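The Board Comes Down Off the Wall

Llinos Penry keeps her whiteboard on the table. It has been there since January, flat on a canvas drop cloth in the back room of her apartment in Ditville, and she has no plans to hang it.

"On the wall I wrote lists," she says. "On the table I work things out."

Penry designs board games. Her last one, Prikier, took 40 drafts before the rules stopped changing, and most of those drafts were drawn in dry-erase marker and wiped off the same afternoon. Paper maps came later, once she knew where things belonged.

A growing number of designers, teachers and parents use a board this way. Laid flat, it holds pieces as well as ink. A shape drawn in marker becomes a pond, a goal or a parking spot, and anything small enough can be moved in and out of it. One block and one outline will get you through a good deal of testing.

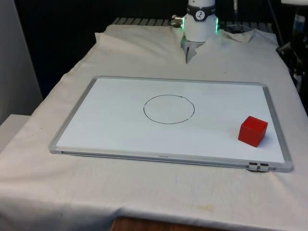
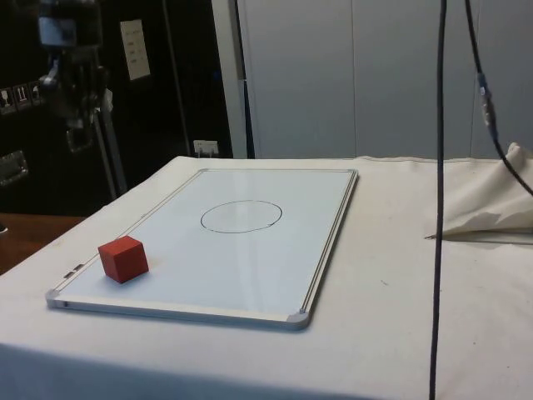
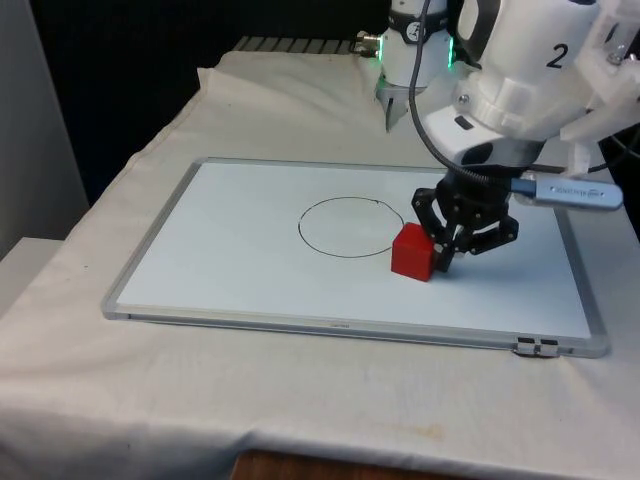

Size matters less than people think. Penry started with a large board and gave it away after a month. A player should be able to reach the far edge without standing up, and there should be room left over for elbows and a cup.

The frame deserves a look before you buy. Plastic corner caps are kind to a tabletop and to knuckles. A high metal lip is a nuisance, as cards catch on it when you slide them off. Hanging hardware on the outer edge can scratch a table, so put a cloth underneath or take the hardware off.

Cloth helps in other ways. It cuts the noise of dropped pieces and keeps the board from skating around. Any plain, heavy fabric will do. Penry buys hers by the yard from Levchenko, a remnant store near the bus station, and washes it when the marker dust starts to show.

Ga-eun Byun, who teaches second grade, keeps 5 boards in her classroom and lays them across desks for math. Her students draw a loop, then sort blocks inside and outside it. She likes wooden blocks, which stay where they are put. Dice roll and coins are hard for small fingers to pick up off a slick surface.

Her one complaint is glare. Under ceiling lights a glossy board can be hard to read from a low chair, and she turns hers at an angle to the desk until the reflection moves off the part in use.

For cleaning, both women use a dry cotton rag most days and a damp one at the end of the week. Old lines that won't lift can be traced over with fresh marker and wiped right away.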